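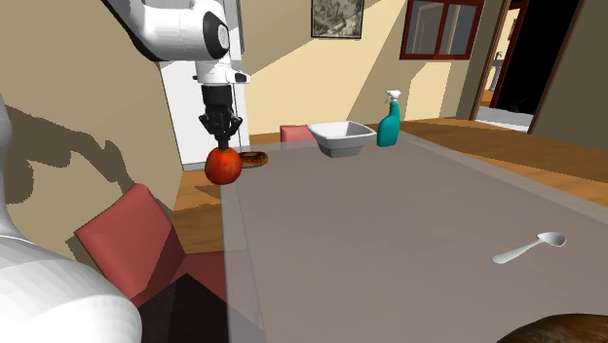

Kitchen tips from the sim bench, part 2. Clearing a table sounds like the easy chore till you have to write it down for an arm. We ran 2452 table clears in simulation over the winter, same kitchen, objects shuffled each time, and the thing that moved the score most was the order you pick stuff up in. Take the apple. If it's close to a corner, with a bagel right by it, the gripper comes straight down, two fingers, and the apple goes up first. Leave the bagel alone until the apple is out of the way. Same at home with two hands really, only your hands forgive you.

Notes below are for people running their own tests and for people who just want a tidy table. Mixed up together, sorry, no time to split them. Beverley Merrick wrote most of the test code, I did the sorting and the typing.

ORDER OF PICKING

Nearest thing first. Not the biggest, not the messiest. Our old rule in Trumolier (the planner) was biggest first and it kept reaching over small things to get there. Knocked them. With nearest first the knocks went down in every layout we tried.

Tall things before the flat things behind them. Spray bottles are the worst, they go over from a light bump on the trigger. If a bottle stands next to a bowl, bottle first, then bowl.

Spoons last. A spoon out on its own in open space is in no danger and isn't in the way of anything. Get it at the end when you have the whole top to work with.

At home: start at the edge you're standing at and work away from you. Saves your sleeves.

ROUND THINGS

Apples, oranges, tomatoes. Come straight down, close slow, fingers past the widest part. Grip above the widest part and it squirts out downward. Most of our dropped apples were that and nothing fancier.

Lift a little, stop, then carry. The stop matters more than we thought. Grukska, our grasp checker, looks for slip during the stop and if the thing has moved in the fingers it puts it back down and tries again. Without the stop you find out halfway to the bowl.

Don't drop fruit into a bowl from a height. Lower it till it touches. In the sim you get a bounce, at home you get a bruise on day two.

RINGS AND FLAT BREAD

Bagel: two ways. Across the outside, or one finger in the hole and one outside. The outside grip needs a wide opening. The hole grip works with a narrower one but the bagel hangs crooked and swings. We let the planner choose and it liked the hole grip more than I would of guessed. For a real soft bagel I'd go outside, a finger in the hole tears it. Haven't tested that on hardware yet so take it as opinion.

SPOONS

Hard. Low, thin, curved. Line the fingers up so they close across the handle and not along it. Go for the middle of the handle, nearer the bowl end if it tips.

If you can't get under it, slide it to the table edge and take it from there. Everyone does this with coins and then forgets it works for spoons. We added the slide move on a Thursday and it was the only change that week that did any good.

BOWLS

Square bowls with flared sides – pinch one side wall, one finger in, one out. Never try to span the whole thing. Carry it empty. A bowl with fruit in it pinched on one wall wants to turn over, so move the bowl where you want it first and fill it second. Planner got this wrong a lot because "bowl" and "fruit" were separate jobs and it didn't know one changed the other. Fixed now by a rule, ugly but fine.

CHAIRS

Push them in or pull them right out. Half way is worst. A chair sitting at an angle near the table takes away the spot where the base wants to park and then every reach gets longer. Same for people, you lean over the chair back and knock the glass.

LIGHT

Low sun puts hard shadows on walls and tops. Lorente (that's the vision part) sometimes drew the edge of a shadow as the edge of an object. We trained it on 16 lighting setups after that and false edges mostly went away, not all. If you're wiping down a counter in that kind of light, wipe, then look from the other side. You'll see the streaks you missed.

HOW WE TESTED

Every rule got 100 layouts, same ones each time, so rule against rule is fair. A run fails if anything hits the floor or tips over, or the arm touches a chair. Slow runs don't fail. We should probaly count time but it's another column and the table in Trostik is already a mess.

What we don't know: wet dishes, glass, anything with food stuck on it. Sim objects are clean and dry and don't stick to each other. Don't read the numbers as a promise for your own sink.

Quick list for the fridge door

Nearest first
Bottles before bowls
Stop after the lift
Set fruit down, don't drop
Bowl first, then fill it
Spoon last, slide it if its stuck
Chairs in

Part 3 is drawers. Beverley has the handle tests going now, more in January.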